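**Thread: Moisture getting into desiccant-packed parts cartons, 779 units in storage**

**kemia_stores** wrote on 07/02/2026:

We keep spare sensor boards in single-wall cartons at the Clelcombe warehouse. One 5 g silica gel packet per carton, taped seams, no inner bag. The indicator cards read 20% when packed. After seven weeks the sampled cards are all past 50%. Do I need more desiccant or a different box?

**flutegrade** wrote:

Neither. Corrugated board is not a vapor barrier, and tape on the seams does very little. Water vapor goes straight through the panels. You need a sealed moisture barrier bag inside the carton, with the desiccant in the bag.

**Sundo_pack** wrote:

Disagree in part. A bag is correct for boards, but the carton itself matters too. It arrives holding moisture from wherever it was stored flat. We condition ours for 20 hours in a dry room before packing.
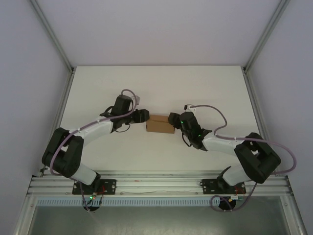 Carton size drives the desiccant calculation more than people expect. Air volume is a minor term, and the board is the larger one. A small brown box like the one between the grippers has a lot of panel area for the volume it encloses, so one packet loses ground quickly if there is no bag. Work from surface area and storage time, then add the moisture held in any foam or paper fill.

**flutegrade** wrote:

Conditioning the carton is wasted effort if it goes back to a humid warehouse. It will re-equilibrate within days. Seal the bag properly and the carton can do what it likes.

**Sundo_pack** wrote:

With a perfect heat seal, yes. We reject 5 bags in every 779 for bad seals, and those are the ones we catch.

**kemia_stores** wrote:

Would a coated carton do instead of the bag? Bustamante quoted us for a wax-coated board.

**flutegrade** wrote:

No. The coating cracks at the scores and the flaps still leak. Fine for produce, not for electronics.

**kemia_stores** wrote:

OK. Ordering foil bags and a heat sealer. I'll keep the plain cartons, skip the conditioning for now, and post card readings after 7 weeks.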